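Desk update

Jul 8, 2021

I gave up on the kitchen table in October and said I'd have a proper desk within a month. It took a lot longer than that. The room is small, with a radiator under the window and a door that opens inward, so most desks in the stores were too deep. The one I liked at Grasso was $620 and would have blocked half the closet.

In the end I bought legs and a top separately. The legs came from Jeanie Skinner, who was clearing out her office and wanted them gone. I paid her $100 for the set, and that included a lamp I hadn't asked for. They wobbled until I tightened the crossbar, and now they don't.

The top is 63 inches long. I put on 4 coats of oil and left a day between each. The first coat soaked in fast and the last one hardly did at all. I sanded lightly by hand before the third, mostly around the corners where my sleeves catch.

Still to do: a cable tray, and something for the printer, which is on the floor. Gwion Hughes says to screw a shelf to the wall above it. I'd like to find the studs first.

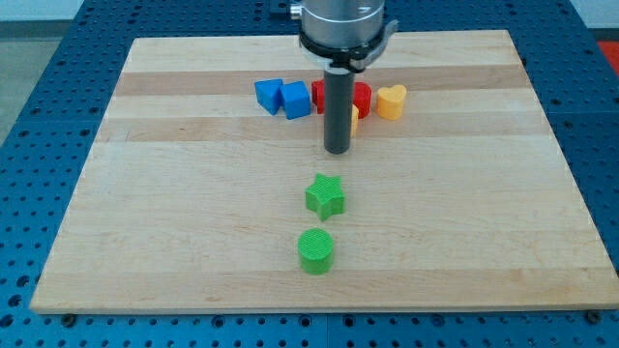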